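Collville School of Applied Crafts
Department of Jewelry and Small Objects
Course handout, Unit 4: Sorting and Storing a Mixed Collection of Bracelets
Instructor: Lợi Bạch

Purpose of the unit

Students in this unit learn to take a mixed group of bracelets, separate it by material and construction, and place it in a simple container from which any one item can be removed without disturbing the others. The unit follows the lecture on clasps and closures and is required before students may handle items from the Domdale study collection, which at present holds 389 pieces. The collection number of each piece is recorded on a Zollilix card. Students are not expected to know the numbering system at this stage.

Terms used in this handout

A bangle is a rigid bracelet. It may be a closed ring, or it may have an opening, in which case it is usually called a cuff or an open cuff. A cord bracelet is made of twisted, braided or knotted cord, with or without beads. A strung bracelet consists mainly of beads on a thread or elastic. A charm is a small hanging ornament and may be stored with bracelets when it is attached to one or made in the same style.

Many pieces belong to more than one group. A braided cord with a few beads worked into it is treated as a cord bracelet. When beads cover most of the length, the piece is treated as strung.

The work surface

The surface should be broad and fully covered. A plastic sheet or tablecloth is acceptable and is easy to wipe clean. Students should smooth out deep folds before starting, as small beads collect in them. A checked pattern is permitted, but pale beads can be hard to find on white squares, and the surface must be looked over again at the end of the session.

The container used in this unit is a shallow cardboard lid or tray. Low walls allow the hand to reach each piece from the side.

Bangles, cord and beads at the white box

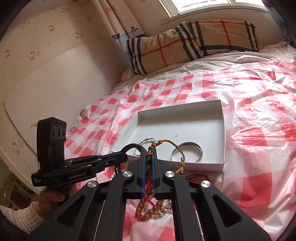
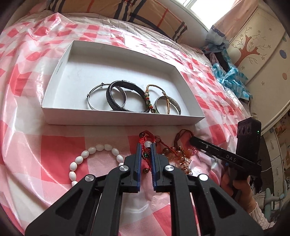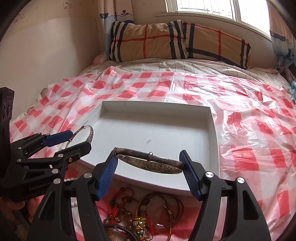 Page last changed: June, 4:10 p.m.

Notes on the pictures

The second picture should be studied first. Four bracelets are in the box: a thin silver bangle, a thick black braided bracelet with a rectangular clasp, a golden-brown twisted cord with a row of colored beads, and a wide silver cuff with a textured surface. The black bracelet overlaps the thin bangle, and the cord drops across the cuff. Students should state in writing which piece they would lift out first and which pieces would move as a result.

In the first picture, the braided cord loops over the right-hand bangle and trails out past the front of the box. A tangle of beaded bracelets and cords is being held just above the sheet. Lifting a tangle as one mass is suitable for moving it a short distance. It should then be laid down and separated from the outside inward. No strand should be pulled through a knot.

The third picture concerns engraved metal. The darker piece is an open cuff with a widened, leaf-shaped front and a small loop ring on top of the band. Tarnish of this kind is not to be polished away during sorting — cleaning is covered in Unit 6, and the decision to clean belongs to the instructor. The silver bangle at the left also has an engraved band. Engraved faces should not rest against other metal.

Order of work

1. Wash and dry the hands. Remove rings and watches.
2. Spread the whole group on the sheet so that no piece lies on another.
3. Place rigid metal pieces in the box, with a space between them.
4. Place cord bracelets next, each closed in its own loop. Tassels and loose ends stay inside the walls.
5. Leave strung beads until last. Check each thread for wear before lifting.
6. Gather any stray beads into a labeled envelope. They are never returned to a bracelet by guesswork.

Written assignment

Prepare a one-page record of a group of bracelets of your own choosing. Give the material, construction and closure of each piece, and note any damage. A sketch is required for engraved items. Records are handed in at Room 127 by 5 p.m. on the date given in class. Late records are marked out of half credit.

Reading for the next session: Lò, course reader, page 52, on knotted cord.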